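I love a small suitcase. I love it the way other people love a good knife or a pair of boots, and I'm going to argue that almost everyone should travel with less bag than they own.

My big suitcase is an Ernel, bought for a move to Galtgate, and it has ruined more trips than bad weather has. You fill what you have. Give me a bag the size of a bathtub and I'll put three sweaters in it for a weekend in October, plus a hair dryer the hotel already owns! Then I drag it up the station stairs, hating every one of those sweaters.

The small case makes you decide things at home, while the closet is right there and you're still in a good mood. Will I wear the second pair of shoes? No. Will I read both books? I never have. My trip to Pumberg last fall was 6 nights out of a case I could lift with two fingers - and I came back with a shirt I hadn't touched.

People tell me this only works if you're tidy. I'm a slob, and it works better for slobs. A big bag in a hotel room turns into a second floor, something you wade through looking for a sock. With a small one you see everything you brought the moment you open it.

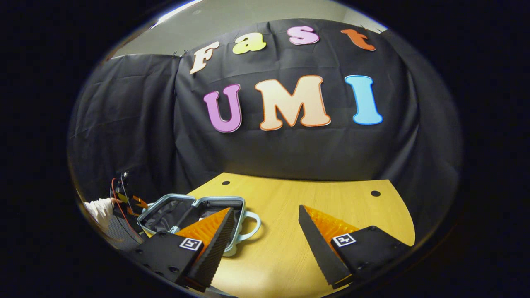

Packing should happen on a table, and I feel strongly about this. The bed is too soft, the floor is murder on the knees, and both invite you to spread out. Put the case at standing height with the lid propped open, like the little one with the pale blue-gray rim, and the whole job changes. You can see right into it. A black lining with mesh is a fine thing too, as white socks show up against it beautifully (black ones, I admit, vanish).

I do make exceptions. Babies need stuff, and so does skiing. If you're off to Tanoli for 7 weeks with a wedding in the middle, take the big bag and my sympathy. For the ordinary 2 or 3 nights away, though, go smaller than feels sensible, and do it the evening before, with music on.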